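4.2 The counter at Dokville

Most accounts of migrant settlement begin with the visa and end with the passport, as though the years in between were spent in a waiting room. In Dokville a good share of them were. The town's advice counter opened in March with one desk, two chairs and a ticket machine that issued numbers in an order known only to itself. By the end of our fieldwork it had handled 3,045 visits, and we had sat through more of them than any of us would care to repeat.

We drew 184 of those visits for close reading. Coding was done by Tarar and Kuruc separately, and disagreements went to Slanina, who settled them briskly and without appeal. A visit was coded by what the person came to ask, what they were told, and what they were sent away to fetch. The third column filled up fastest. Residence renewals called for proof of address, proof of address called for a tenancy contract, and landlords in the Clustside blocks preferred to see a renewed residence card before signing anything. Halás (our second interviewer) drew this on a whiteboard for the town's deputy clerk, who agreed that it was a circle and asked for a copy.

The fee deserves a word. Applicants paid 900 for a renewal and 2,000 for a first card, in local currency, and neither sum was refunded when a form was turned down for being the previous edition of itself. Several of those we interviewed had come to treat the first payment as a kind of entrance ticket. One man from the Drulari kitchens, on his third attempt, had begun lending his folder to newcomers as a guide to what not to submit.

Work is where the policy papers expect integration to happen, and it did happen there, mostly between people on the same shift. Employers were polite about language classes and scheduled them during working hours, unpaid.

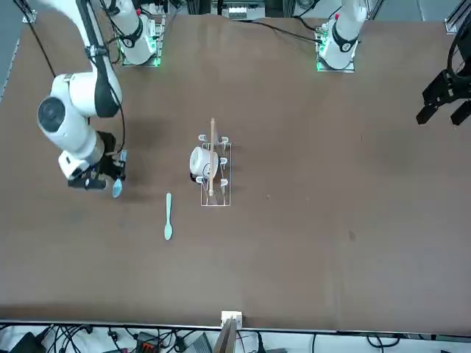 Figure 3

Attendance fell accordingly. Krajčí's earlier study of the Matoušek estate found the same pattern and blamed motivation; we are less sure. The people in our sample who gave up the class were often the ones who turned up at the counter before it opened, folder in hand, and stayed until their number was called or the blinds came down. Motivation does not seem to have been in short supply – it had simply been spent elsewhere, chiefly on photocopies.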